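Zostetti Student Robotics Club Opens Two-Arm Kitchen Project to New Members

Femama Technical College program adds a Thursday session and puts its practice recordings online

The student robotics club at Femama Technical College will take new members this May for its kitchen project, in which students teach a pair of robot arms to operate ordinary household appliances. The club, known on campus as Zostetti, will also make its practice recordings available to other schools at no charge.

The project is called Shawky. It started last fall as an assignment in the college's second-year controls course and moved to the club when the students who had signed up for it asked to keep working after the term ended. It uses 2 arms, each with a black gripper, mounted at a white table in the automation lab on the ground floor of the Lilel Building.

Students have spent most of this term on a countertop microwave oven. The task is to open the door with both arms: one gripper works the release button at the bottom of the control panel while the other takes hold of the door.

"It sounds like a small job," said Adel Slaoui, the instructor who advises the club. "Then you try to write down every step of it for a machine, and you find you have filled a page before the door has moved. The students picked it for that reason. Everybody in the room knows how to open a microwave, so the argument is always about the robot and never about the task."

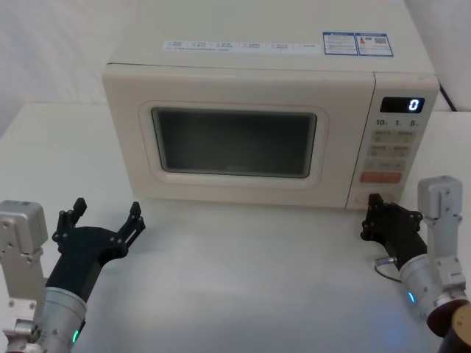 Do students need to know how to program before they join?

Programming experience is not required. New members spend their first 2 weeks learning to guide the arms by hand control and to label recordings, and the club teaches basic Python after that to anyone who wants it. Members who would prefer to work on the mechanical side can go directly to the gripper group.

The club has 9 regular members, drawn from the automation, electrical and machining programs. The first group runs the arms. The second designs and maintains the finger parts, and meets in the machine shop on alternate weeks. The third looks after the recordings, which means naming them, checking that the camera views line up, and throwing out the ones that can't be used.

As of the end of last month the club had kept 356 complete attempts at the door task. An attempt is kept whether the door opened or not, as long as all of the cameras were running and the arms returned to their starting position. Failed attempts are marked as failed and stored with the others. Slaoui said he pushed for this after an early batch of failures was deleted and the students then had no way to compare a new set of fingers with the old one.

Timing between the arms has been the hardest part. If the second arm is late, the door can settle back before a fingertip reaches the edge. If it is early, it presses on the door while the button is being pushed, and the latch doesn't let go cleanly. Members tried a fixed delay first and gave it up within a week. They now have the second arm wait close to the door and move when the first arm reports that it has finished its push.
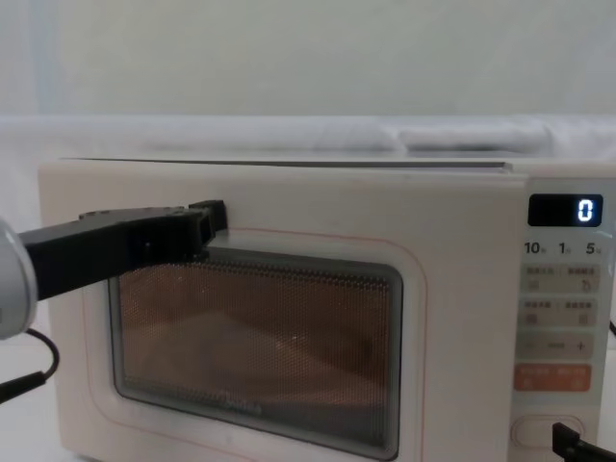

The current plan is to finish the door task by the end of the term and move on to the full cycle over the summer: open the door, place a bowl inside, close the door, set a time and start the oven. Closing has been tested only a few times. Placing a bowl has not been tested at all, and the gripper group expects to need longer fingers with a softer pad.

Parts and supplies for the project have cost the club $3,781 so far, not counting the arms, which belong to the college. The money came from the student activities fund and a spring parts sale. Members will present the budget along with their results at the department's open lab evening, where visitors may try guiding one of the arms themselves under supervision.

The added session will be held on Thursday from 4:30 to 7 p.m. in the automation lab. It is open to any enrolled student at the college, full time or part time. High school students in the dual enrollment program may attend with a signed permission form. Safety glasses are provided. Long hair must be tied back, and loose sleeves and lanyards are not allowed at the table while the arms are powered.

Schools that would like copies of the recordings should write to the automation department on letterhead or from a school email account, giving the name of the supervising teacher. The files are large and will be sent on a drive supplied by the school that asks for them. Label guides are included, along with the drawings for the club's current finger parts.

Media contact: Adel Slaoui, Automation Department, Femama Technical College, Lilel Building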